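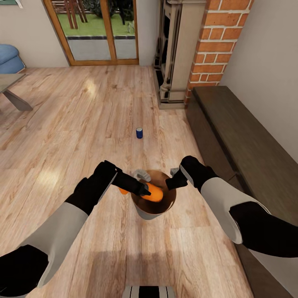 The home robotics team at Agbayani has spent most of this month on a question that sounds smaller than it is: which of its two gripper designs should go on the household robot it is building with its longtime partner, Broltau? The trials are being run in simulation first, in a furnished living room with a brick chimney and a glass door out to the lawn, and the early results were shared with staff and a few curious neighbors at an open afternoon on Monday.

Hiba Haddadin, who leads the work, told visitors that the team had deliberately started with ordinary household jobs. A robot may have to reach into a bowl on the floor, or bring its two arms in close to each other without one getting in the other's way, and it has to do so among the same armchairs and fireplaces that the rest of us walk around every day. "People ask me why we don't begin with something more impressive," she said with a laugh, "and I tell them to come and watch a week of bowls!"

The two designs are known in the office as the Wikley and the Hestomgate. The Wikley has the slimmer fingers and closes quickly, while the Hestomgate is slower and grips over a wider area. Each is being put through 3000 simulated attempts, with the furniture staying put and the starting position of the arms changed a little every time.

So far the Hestomgate is ahead on rounded items and the Wikley does better close to the rim of a bowl, where space is tight. Gitau Mohamedi, who looks after the controllers, cautioned that roughly 50 of the attempts will have to be run again after a timing setting was entered wrongly – his own mistake, he cheerfully admitted – and that it would be kinder to both designs to wait for the full set before picking a favorite.

The wrist camera view drew plenty of interest as well. It looks down between the fingers toward the floor, and Kurniawati Kwok has been comparing it with the wider view from above to see how early each one lets the controller correct a poor approach. She finds the close view a great help in the last moments of a reach and of much less use before that, so the team will probably end up keeping both.

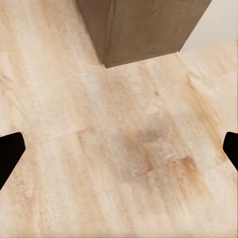
What comes next

The remaining runs should be finished by December, and the better design will then be built and tried on a real floor at Broltau's workshop. Genalyn Navarro is arranging another open afternoon there and would be glad to hear from anyone who missed this one.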